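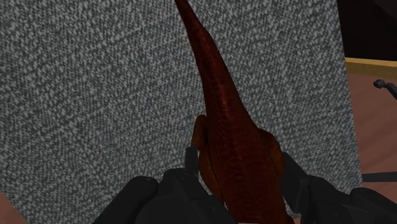
Tapered reddish-brown form with grainy surface (computer rendering)

Gridska Street Branch Library
Collections and Shelving Working Group
Minutes of the meeting held 28 May 2019, Room 3

Present: Siriporn Sriwong (chair), Korkor Arthur, Kulap Phromma, Milagros Mansilla
Apologies: Ratree Nuchit
Minutes: K. Phromma

1. Minutes of the previous meeting
Accepted with one correction. Under item 4, "large print, fiction" should read "large print, all." Matters arising are covered below.

2. Basement stack relocation
K. Arthur reported on the move of bound periodicals from the basement to the Kendano annex. The inventory stands at 3089 volumes. All have been checked against the catalog. Volumes with no barcode have been given temporary slips and will be barcoded at the annex, not before transfer.

The annex floor load figures were received from the building office and are acceptable for fixed shelving. They are not acceptable for compact mobile shelving. The plan therefore stays with fixed shelving, at the cost of one reading table on the north side.

M. Mansilla asked whether the local newspapers would be moved in the same phase. K. Arthur confirmed that they would not. The newspapers stay in the basement until the microfilm has been checked for missing issues.

Agreed: relocation to proceed in August. Public notice to be posted at the front desk and on the branch web page before work starts.
Action: K. Arthur

3. Humidity readings
The basement logger showed elevated relative humidity along the east wall. The dehumidifier drain hose had been run uphill to the floor sink and has been rerouted. Readings since then are within the range set in the preservation guidelines, but the period is too short to draw a conclusion.

S. Sriwong asked that the logger stay on the east wall and that no second logger be bought this year. M. Mansilla disagreed and asked that her view be recorded: one logger cannot distinguish between a wall problem and a room problem. The chair noted this. The item will be reopened when the next set of readings is available.
Action: M. Mansilla to circulate readings

4. Catalog software
The update to the Joreck catalog module was installed on the staff terminals. Two faults were reported.

4.1 Spine labels print with the call number shifted down one line when the author field contains a hyphen. The workaround is to edit the label by hand before printing. Staff are asked not to change the author field itself.

4.2 Holds placed from the public terminals do not show the pickup location on the printed slip. The location is stored correctly in the record. The vendor has accepted the fault and given no date for a fix.

K. Phromma will keep a written list of further faults at the circulation desk. Verbal reports will not be forwarded.
Action: K. Phromma

5. Weeding of reference section
R. Nuchit had submitted a list of 120 titles for withdrawal in advance. The group went through the list. Twenty titles were held back, chiefly county directories and the older street atlases, for which no other copy exists in the system. The remainder are approved for withdrawal.

Withdrawn titles will be offered to the other branches first, then to the Azar Street book sale. Property stamps are to be canceled before any item leaves the building. K. Arthur noted that this was missed on the last occasion and that several items were returned to the desk by the public as lost property.
Action: R. Nuchit, K. Arthur

6. Shelf signage
Draft end-panel signs were reviewed. The typeface is acceptable. The Dewey ranges on the 600s panels do not match the current shelf layout and must be redone after the reference section has been closed up. Printing is deferred.

7. Other business
M. Mansilla reported a broken caster on the large book truck. The truck is not to be used on the ramp until the caster has been replaced.

K. Phromma asked that agenda items reach her in writing three working days before each meeting. Agreed.

8. Next meeting
Date to be set by the chair once the annex access schedule is known. R. Nuchit to take minutes.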